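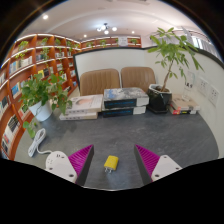
Zikik développe des logiciels de perception et de planification pour la manipulation robotique en milieu non structuré. Notre activité porte sur la couche située entre le capteur et la commande : estimation de pose, choix de la prise, génération de trajectoire. Un adaptateur USB jaune posé sur une table gris foncé, entre deux doigts ouverts, suffit à résumer la difficulté : l'objet est petit, ses broches métalliques sont fines, et l'arrière-plan est chargé de livres et de feuillages que le système doit écarter de son analyse.

Nos produits

Pludanus, notre module de perception, segmente les objets proches de la pince et en estime l'orientation à partir d'une seule caméra grand-angle. Akyol assure la planification des prises et le contrôle de l'ouverture des doigts. Drilalo réunit les outils de relecture, d'annotation et de comparaison des essais ; sa version actuelle est disponible depuis avril 2024.

Notre méthode

Chaque version est évaluée sur un corpus interne de 3 566 séquences, dont 1 555 sont réservées à la validation et ne servent jamais au réglage des modèles. Ce corpus couvre plus de 200 objets d'usage courant - petits appareils, fournitures de bureau, ustensiles. Les échecs sont archivés avec leurs paramètres et réexaminés avant toute mise à disposition.

L'équipe

La société compte 12 ingénieurs, issus de la vision par ordinateur, de l'automatique et du génie logiciel. Elle accompagne des intégrateurs et des laboratoires, de l'étude préalable à la maintenance. Les demandes de démonstration et de partenariat sont à adresser au moyen du formulaire de contact.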